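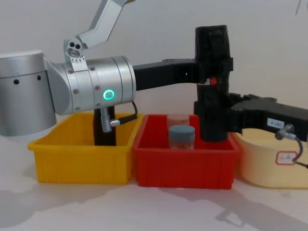 We finally took the Hodard on a real trip, and I'm still grinning! It's been 2,579 miles since we picked it up, but nearly all of those were school runs and groceries, so driving to Vandance and the coast felt like the first time we'd properly met the car. 374 miles door to door, in July, with the air conditioning on and far too much luggage (my beach chairs, I admit it).

I'd planned for two charging stops. The first was at Filludside, behind the garden center, and it was so easy. We plugged in, walked across for iced coffee and a very large cinnamon roll, and the car was ready before we were. There's even a roof over the chargers, so you're not standing in the sun fighting with a cable.

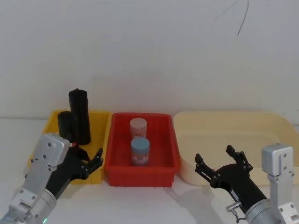 The slow charger

Byun was a different story. Both fast chargers were taken, and the one left over was the slow kind you'd want for sleeping next to. We had 193 miles showing on the dash, which was plenty for the rest of the way, but I like a cushion and I dithered. I sat there with the app open, zooming in and out on the map like it might grow a new station.

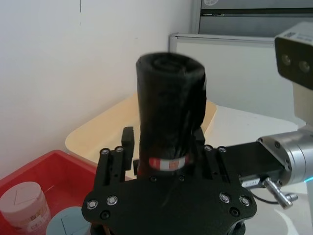
Stepan Stelmakh commented on my last post that I worry too much about the number on the dash, and that he watches the miles per kilowatt-hour instead and only plans a stop when that drops on the hills. So I tried it. We left Byun without charging at all, I kept it at 65, and we rolled into Vandance with plenty to spare. Thank you, Stepan - I owe you a cinnamon roll.

What I loved most was how quiet it was. We heard the whole audiobook without touching the volume, and coming down the long hill toward the water the car was putting charge back in. 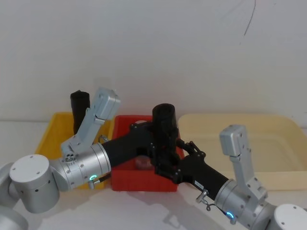

I watched that little green bar the entire way down and probably read it out loud more often than my family wanted. The motel had a plain outdoor outlet they let us use overnight, so by breakfast we had enough for a day of beach hopping.

Next up is the mountain route, and I'm already looking at chargers. If you've driven it in an electric car, tell me where the good food is!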